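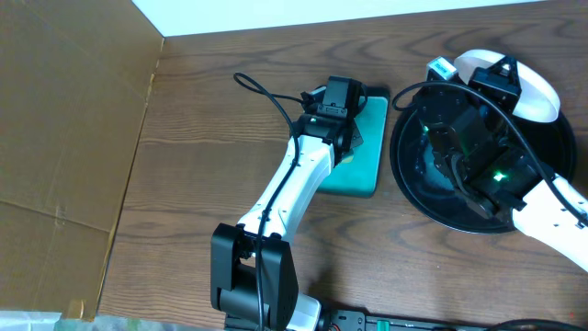
Both arms at the trays, left one over the teal, right one over the round black one with a gripper finger across the white bowl.

Gripper shootout, part two

Hi again! Part one was all about the arms themselves (short version: I kept the pair I had), and a lot of you wrote in to ask about fingers. So I spent most of February swapping fingertips on my two arms and running the same chores over and over. I ended up with 1,858 logged grasps, which is more than I ever wanted to sit through, and the spreadsheet has its own coffee stain now.

Three sets got a turn. The Hevitz fingers are stiff and angular, the Rustano ones are soft and a bit sticky, and the Zalumis set sits somewhere in the middle and costs more than both.

Small stuff on a flat tray
This is the left arm's job. I want a fingertip that can come straight down on a little item and not shove it to the far side. Hevitz did best for me, Rustano kept dragging things along with it, and Zalumis was fine once I slowed the approach down.

Bowls
Oh, bowls. A tilted bowl is my favorite test because the wall curves away from you just when you think you've got it! Rustano won this one easily. With the stiff fingers I had to drop the closing speed to 5 on the controller's scale before I liked what I was getting.

Cables
I went through 11 different ways of routing the gripper cables and I'm still not in love with any of them. A big lazy loop gives the wrist plenty of room to turn, but it also swings around over the work. Shorter loops look nicer and tug at the far end of the reach. If you have a trick for this, please send it.

Controller
Everything ran off the Nnaji board, which takes up to 2,000 waypoints per routine. I never got close. The pause button is in a silly place (right by my elbow) and I hit it more than once with my sleeve.

For now I'm leaving Hevitz on the left and Rustano on the right, and the Zalumis set is back in its box until I try cups. Next page will be wrist cameras, as soon as I've picked a mount I don't hate.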